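Mavance is a small shop. Two rooms, one long hallway, too many cables. We collect examples of household work for people who train robots, and we've been doing it since October.

## What we do

Mostly tidying. Pick up a thing, put it in the other thing, again. An operator guides the arms, the software logs joint positions and video together, and somebody tags the run afterward: good, usable, toss. Then the objects go out again in different spots and we start over. A learning system needs to see the same chore done lots of slightly different ways, so we try hard not to get neat about it.

Bedroom tasks are run in the front room, which we call Brirkley. Kitchen tasks are down the hall in Hiebert. (The names are left over from an old floor plan, long story.)

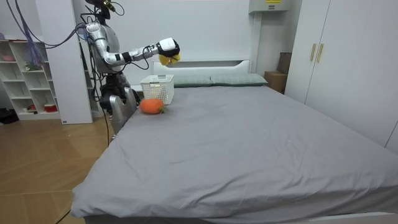
A session is 2 hours, then a break, no exceptions. Tired operators make sloppy grasps and the model picks that up fast. We do keep some of the misses. A drop followed by a clean recovery is worth having, so those get their own tag and don't go in the toss pile.

Every run gets watched by 2 people before it leaves the building. Slow, yes. Customers have told us its the reason they come back.

## How we set up

- Real furniture, full size. Bed, wardrobe, shelves.
- Soft objects first, hard ones later.
- Start positions get changed between runs, never "close enough."
- Lights the same all day, blinds down.
- Operators swap tasks after lunch.
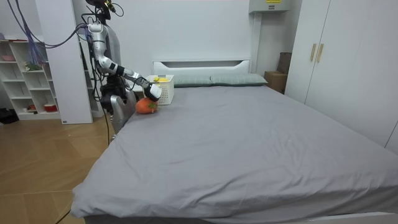 Brukier is our in-house labeling tool. Plain looking, does the job. It marks where a reach begins, where the hand closes, where it lets go. We wrote it becuase the spreadsheet got to 9 tabs and people were editing over each other. Export to the usual formats, ask if you need an odd one.

## Who we are

A team of 8. Operators, reviewers, a couple of software folks, one person who mostly fixes hands. Nobody came from the same field. Training takes a few weeks and we do it here, on the real setup.
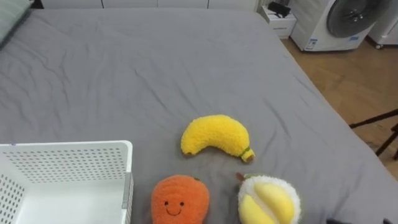
*Banana, durian and a smiling orange fruit beside the basket.*

## Working with us

Send the task in a sentence or two, plus what counts as done. We'll do a short trial batch, you look at it, we fix what's off. Bigger batches after that. Visits are OK, mornings are best, please shut the hallway door.

Page last updated December 6, 2018. Price list still to come.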